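Home | Reviews | Knitwear | Care Tips | Archive

Orasley Short-Sleeve Knit Sweater: Six Months On

By Nour Hourani
Aug 29, 2018
12 comments | 275 shares

I bought the Orasley short-sleeve sweater in February, when it was far too cold to wear it on its own. It went over a long-sleeved T-shirt until spring and has been worn by itself since then. I paid full price. Orasley did not send it to me.

The knit is a chunky rib and it has some weight to it. On a cool evening I don't need a jacket. In real summer heat I leave it in the drawer. The yarn is a cotton blend and did not itch, even in the first week, when the Malska pullover I reviewed last year was close to unwearable.

Fit is true to size in the shoulders and a little short in the body. I am long in the torso and the hem sits right at my waistband. If you like to tuck things in, go up a size. The sleeves are cut wide enough to layer under, and the cuffs have not stretched out.

The red was my main worry. Red next to white is asking for trouble in the wash, so the first time through I ran it cold with an old white dishcloth. The dishcloth came out white. I have washed it 8 times now, always cold and inside out, and the white has stayed white.

Drying takes patience. Do not hang it. The wet weight pulls the body down and you will get points at the shoulders. Roll it in a towel, press, then lay it out on a bed or a rack with the sleeves straight out to the sides.

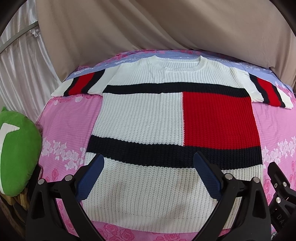 The seam between the white half and the red panel is the part I check after every wash. It is small, neat stitching and it has held. I had one loose end inside the left armpit, which I wove back in with a darning needle. There is light pilling under the arms — less than I expected for the price — and a fabric comb takes it off.

My complaints are minor. The neckline is snug going over the head, and the care label is stiff enough that I cut it out the first day. I would also like it in a quieter color. The blocks and stripes are bold, and people remember when you wore it last.

I would buy it again, one size up.

Filed under: Knitwear, Short Sleeve
Previous: Zolness Wool Socks | Next: Godoy Canvas Belt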